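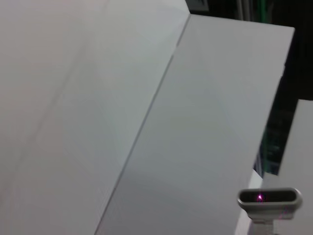
Two white surfaces meeting at an edge, close range.

14 Aug 2020
Bench 2, Zemuter workshop

Subject: shrinkage and curing of the lime putty mixes, second series

Carried on from the March series. Same sand, same putty (Sistier, tub opened in March and kept under water), same steel moulds. The only change is the fibre: chopped hemp in place of the goat hair, as the last of the hair went into the Rana ceiling repair.

Mixes are by volume, measured in the small tin and struck off level.

A -- 1 putty : 3 sand, no fibre
B -- 1 putty : 3 sand, hemp, short cut
C -- 1 putty : 3 sand, hemp, long cut
D -- 1 putty : 2.5 sand, hemp, short cut

Sand dried overnight on the tray and sieved before use. One batch of each, 573 g of wet mix per mould, knocked up by hand for 8 minutes by the clock. A and B came together easily. C balled up from the start and had to be teased apart with a fork before it would take the putty. It may be worth putting the long fibre in last, a pinch at a time, and letting the mixer do the first half of the work. D was fat and sticky and hung on the trowel.

Moulds oiled with the thin oil. Last time the thick oil left a brown stain on the faces and we could not tell it from the damp line. Filled in two layers, each pressed down with the wooden block, top struck off with the long float. Covered with damp sacking and then polythene, weighted at the corners.

Reference marks scribed on the top face of each bar with the Fusow gauge. Gauge checked against the setting bar before and after and read the same both times. First readings entered in the green book, not repeated here.

Notes on the March bars, which came off the rack this morning. The plain bars have hairline cracks across the middle third, all on the top face. The haired bars have none that I can find with the hand lens. Phenolphthalein on a fresh break gives a pink core with a clear rim, so they are still not carbonated through. The rim is uneven, wider on the side that faced the window. The bars should be turned, and they were not. I have added a turning column to the sheet on the rack door. Please initial it.

The rack itself is not good. The humidity on the dial drops whenever the door to the yard is left open, and the trace shows it plainly. Aiming to hold 90 per cent for the first week, then let it fall slowly. A tray of water on the bottom shelf helps but needs topping up.

Wall panel: the trial area at Rana was misted again and floated up with the sponge float. No hollow sound when tapped, apart from a patch low down near the skirting where the backing was left too smooth. That patch should come off and be keyed properly before any finish coat goes on.

To do
Strip moulds A to D, wrap again, first shrinkage reading.
Order hemp, short cut only, until C is sorted out.
Find the spare dial for the Fusow gauge.
Set one bar of each mix aside for the 40 day break.
Clean the sieve -- it was put away with putty in the mesh.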